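Rernthorpe Shared Kitchens: Progress Report to the Dorari Fund

Reporting date: Thursday, November 13, 2025

Fit-out of the Bramthorpe kitchen is complete except for shelving. The grant line for equipment stood at 4,000, of which 281 remains unspent. Electrical checks were finished in September and no faults were recorded.

Work this period covered the layout of the dining table and the appliance counter. The air fryer and microwave stay on the counter behind the table, on a floral cloth. The electric cooker is kept on the table, next to the dry goods in glass jars. Chopsticks, spoon and spatula share one perforated holder.
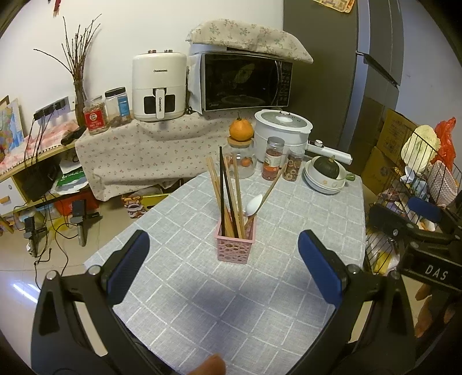
Shelving is on order from Byun and delivery is expected in 30 days. Until then bowls will continue to be stacked on the table, which reduces the area free for serving. We request that the 281 be carried forward to cover brackets and a second utensil holder. Session bookings reached 29, one short of target.

Related items
Bramthorpe kitchen: electrical check summary
Dorari Fund: carry-forward request form
Rernthorpe Shared Kitchens: September report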